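4.2 Attendance and weight change in the deposit groups

Members of the Pomimer classes were split into two groups at sign-up. Those in the first group paid a deposit, which they got back if they met their own weight target. Those in the second group were set a target in the same way but paid nothing. Of the 400 adults who signed up, 300 came to the first weigh-in and are included below. Both groups were offered three classes a week.

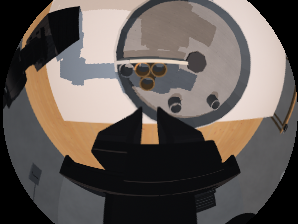
Attendance fell in both groups after the second week. The fall was smaller among deposit members, 58 of whom missed no class at all. Most of the people who stopped coming did so without telling the instructor, so we cannot say whether they had given up or were training elsewhere. Weight change followed much the same pattern, although the gap between the groups was narrow by the final weigh-in.

Figure 7. Simulated view of a black robot arm at a white table, with a blue open-top bin on the tabletop.
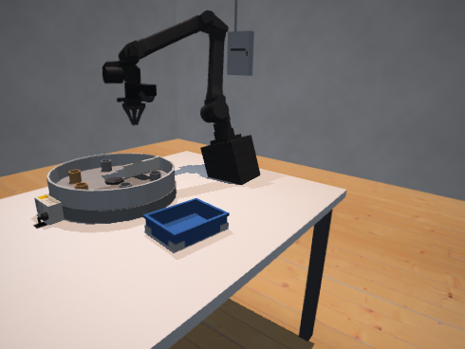

Woremgate, January

The follow-up weigh-in was held at the Taditon hall, on the same scales as before. Members were asked to wear light clothes and take off their shoes. Several in the deposit group said they had skipped meals in the days before the earlier weigh-in, and some of the weight they lost then had come back. We return to this in section 5, where the results are set beside those of the Okonkwo walking scheme, which used no deposits.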